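Speaker notes: Does the shop sharpening service pay for itself?
Talk for the fall evening series, Jadora Community Woodshop
September 2019

(Slides are thin. Talk from these and leave the last part for arguing.)

Start with the flyer. Read the line out loud: "Professionally sharp edges, every time, for less than you spend on coffee." Wait for the groan. Say who I am, that I've been a member since the old building, and that I don't sell anything.

What I want to do tonight is look at a claim most of us have been repeating. The claim is that sending plane irons and chisels out to a service is cheaper and better than doing it on a stone at home. Zervas says so on the flyer. Half the people at the Monday bench say so too, and when I asked where they got it, they got it from the flyer.

[Check: do they still call it the Monday bench now it has moved? Ask Perla.] Drop the name if not, just say "the open bench."

First thing, the number. The flyer says their edges last "up to 1,000 strokes." Ask the room what a stroke is. In what wood? Over what length? Is it a stroke on end grain maple or a stroke on a soft pine edge? I wrote to Zervas in August and asked. I got a nice reply and a coupon. No definition. "Up to" covers one stroke just as well as a thousand, so I'd ask people to cross that line out in their heads.

Second thing, what we did. Keep this short, people glaze over. Bảo Trương and I took 13 irons from the loaner cabinet, sent some out, and did the rest on Bảo's stones. Sharada Devadiga put tape over the labels and handed them out at the bench without telling anyone which was which. People planed whatever they had and wrote down when they wanted to stop and resharpen.

Say the weak points before somebody else does. It's a small pile of irons. The steels don't match. People stop for all kinds of reasons, including that their coffee is ready. Jhair Mosquera stopped early on every iron he was given because he stops early on everything, and I left his cards in. If you think that ruins it, fine, I'm not going to fight you very hard.

What came back: no difference I would bet money on. The cards for the home irons and the cards for the sent-out irons look like the same stack shuffled. I was expecting the service to win by a little. I own the stones and I still expected it.
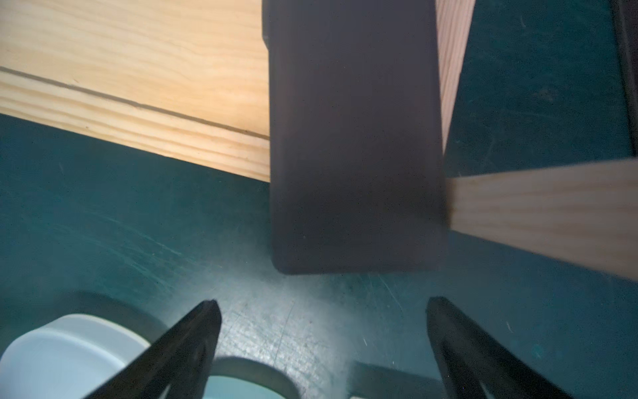

So is the service a rip-off?
I don't think so. The edges were good and they came back on time, and if you hate sharpening, paying somebody to do it is a perfectly normal thing to do with your money. What I'm saying is that "better" hasn't been shown, and "cheaper" depends on what you leave out.

Which gets us to cheaper. The flyer compares their price per edge with the full price of a stone set, $105, as if you throw the stones away after one chisel. Ask Yolanda Ccori how old her stones are. (She said I could point at her.) On the other side, the do-it-yourself people love to say it's free. It isn't. You buy the stones, you flatten them, you ruin an edge or two while you learn, and you spend your evenings at it. Neither side puts the learning in the math.

Don't let this turn into which brand of stone. Somebody will bring up the Udar plates. I've used them once, at somebody else's bench, and I have no opinion worth hearing.

Third thing, the "mirror polish" business. The Zanar video that went around the email list shows a shaving you can read a newspaper through. Pretty. Points to make:
One shaving, one board, and we don't know how many they took before that one.
Shiny tells you about the last grit used. It doesn't tell you the edge is straight or that the back is flat.
A thin shaving depends on how the plane is set as well. A sharp iron in a badly set plane tears out like anything else.
I'd like to see the same iron at the end of the day. They never film that.

If there's time, pass around the 2 irons in the envelope. One was sent out, one was done here. Let people guess and don't tell them until the end. MIND THE EDGES, hand them over in the cardboard sleeves.

What would change my mind. More irons, all the same steel, the same board for everyone, and somebody other than me running it. If Zervas wants to lend us a batch I'll happily be wrong in front of this same room. I said that in my second email too. Still waiting on that one.

What I'd do meanwhile: keep doing whatever you already do, if it gets you an edge you like. If you're new, borrow stones from the cabinet before you buy any. Perla Villalobos keeps the sign-out sheet and she does check it.

Questions. Repeat each one back, the fan is loud. If asked about scrapers or saws, we didn't test those. Envelope answer: the iron with the blue dot went to the service.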